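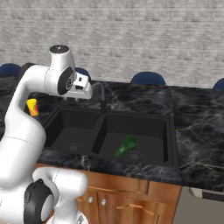 By the kitchen tap

I finally saw The Lamplighter's Winter last night, having promised my sister I'd go since July, and I came home wanting to talk to anyone who would listen (the cat wouldn't).

It was showing at the Ongart, our little cinema with 98 seats and a heater that ticks all through the quiet bits. Juwita Pasaribu plays Marit, who comes back to the island of Tuvness to sell her late father's boat and keeps finding excuses to stay. That's very nearly the whole plot, and I didn't mind one bit! 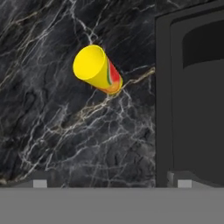 What I loved

Pasaribu, first of all. She has a long scene on the ferry with no words in it, and I'd happily have watched another ten minutes. The director, Brynhildur Brynjólfsdóttir, lets the weather do a lot of the talking - rain, mostly, and then one bright morning that made the woman behind me sigh out loud.

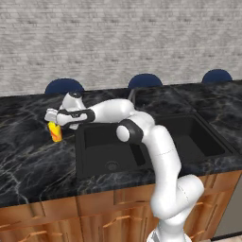

Yellow can, marble worktop

I was less sure about the brother. He turns up late, shouts a good deal about money and leaves again, and I never quite believed the two of them had shared a childhood.
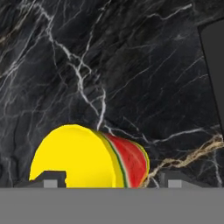 Should you go?

Yes, if you like your films slow and a bit damp. It's on at the Ongart for 14 more days, and then it moves over to Plirnby. Take a cardigan.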